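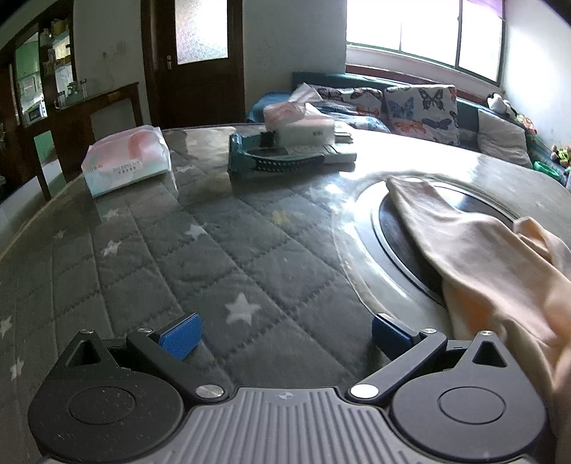

Somkiat Sombatkul asked first thing whether one person can really collect a useful set of demos in an afternoon without touching a robot arm, and whether the pads would hold up to it. Yes to the first. The second – read on.

# Cota hand-held gripper

For recording manipulation examples by hand. You hold it, do the task, the recording goes to your training set. Same two-finger geometry as the Cota arm end, so what the policy learns from carries over.

**What it's good for**

- Household tabletop work: folding cloths, moving soft packs, clearing a tray
- Getting out of the lab. Real dining tables, glass tops, window glare, patterned cloth. Policies trained on bare benches fall over on this stuff
- New operators. Daranee Petchrat had ours recording after 20 minutes

**Fingers and pads**

Blue pads, textured dots on the gripping face. Black linkage each side, ribbed gray body. Pads are a wear part. Swap when the dots go smooth, dont wait for slipping, you'll have a week of bad grasps in the data by then. Spare pads ship in packs of 4.

**In the box**

- Gripper, assembled
- 1 set spare pads
- Hex key, wrist strap
- Charging cable (no wall plug)
- Calibration card

**Recording notes**

Open the fingers fully at the start of each take, software uses it as zero. Keep takes short, some 20 seconds is fine for a single pick and place. Move slower than you want to. Fast wrist flips blur the view and the tracker drops out – those takes get flagged and you end up redoing them.

Change the layout between takes. Turn the cloth, shift the packs, different chair. Same room 3 times over is less use than three rooms once.

Glass over fabric: keep these takes, but check the tracking score before you leave teh house. Strong daylight across the top can pull it down. Half closing a curtain usually fixes it.

**Export**

Writes straight to Zarnumitz project folders. Traltmont loader works too, set the gripper width units to mm by hand or everything comes out wrong. Fix for that planned for September.

**Ordering**

Through Intarasuk, single units or lab sets. Pads and straps in stock, calibration cards sold separately if you lose yours. Returns accepted unopened only, pads not returnable.

Page updated 2018-02-23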